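Objet : Re: [karting-endurance] Pénalités de contact, manche de Wilari

Bonjour à tous,

Selvaraj Herath a écrit :
> Notre équipage a pris 5 secondes pour le contact du virage 3, alors que
> la voiture de devant freinait plus tôt que d'habitude. Le règlement
> parle de « contact évitable » sans définir le terme. Peut-on savoir sur
> quoi s'appuie la décision, et si elle peut encore être revue ?

Pour la seconde question, non : le délai de réclamation court à partir de l'affichage du classement provisoire, et il était clos mercredi soir.

Pour la première, l'article 13 retient deux critères. Le kart qui attaque doit avoir au moins son train avant à hauteur du siège de l'autre au point de braquage. À défaut, la trajectoire appartient au kart de devant, y compris s'il freine tôt. Les relevés de Pathirana donnent un freinage anticipé de trois mètres pour le kart Stimik, ce qui reste dans la dispersion normale d'un relais avec pneus usés.

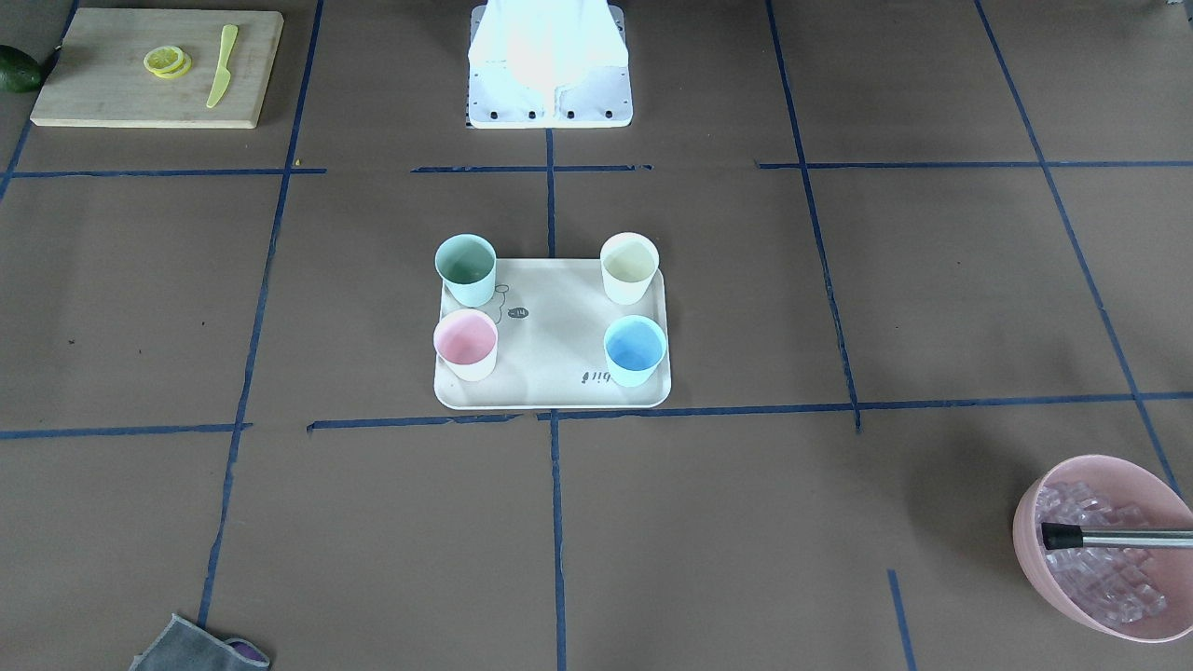
Planche à découper et rondelles de citron, papier kraft et ruban bleu.

Le second critère est le gain de position. Si la place est rendue avant la ligne, la sanction tombe à un avertissement. Elle ne l'a pas été, d'où les 5 secondes, minimum prévu au barème. Les commissaires n'avaient pas de marge en dessous.

Reste le problème de rédaction, et là je suis d'accord avec Selvaraj - la définition figure dans l'annexe technique et pas dans le corps du règlement. Je propose de la remonter à l'article 13 avant la manche de Sonley, en mai, avec un schéma du point de braquage pour chaque virage lent. Le tracé de Sonley fait 2,315 km et compte deux épingles où la question se posera à chaque tour.

Remarques sur la rédaction à envoyer sur la liste, en citant l'alinéa concerné. Les temps secteur complets sont disponibles sur demande au format CSV.

Cordialement,
Le secrétariat sportif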